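Reading Room Diary, Vamville Technical Library
March, morning

The engineering shelf was attended to before opening. The Wurura bequest stands at 190 volumes, of which 74 have now been entered in the catalogue. Mechanical design titles, the Chinese-language textbooks among them, are to be kept together irrespective of size or the colour of the cover.

Engineering books, this morning.
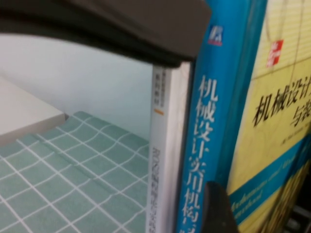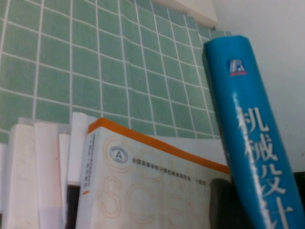
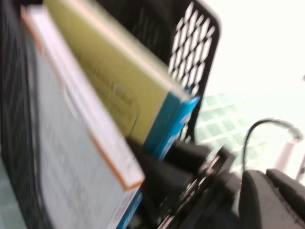 Leszek Cieślak wrote in reply to the draft shelving note that he would sooner see the Chinese titles filed by author than by subject, as readers who ask for them generally have a name and very little else. He added that the spine labels supplied by Farketti lift at the corners within a month and asked that no more be ordered.

The point about labels is accepted. The matter of filing is held over until Mireille Pichon returns from the Tomaszewski branch.

Shelf labels for the lower bay remain outstanding. A further 60 catalogue cards were requested from stores, together with 3 bookends of the heavier pattern. The loans register was brought up to date at noon. Two overdue notices were issued, both for the same atlas, and the second has been withdrawn with an apology to the borrower.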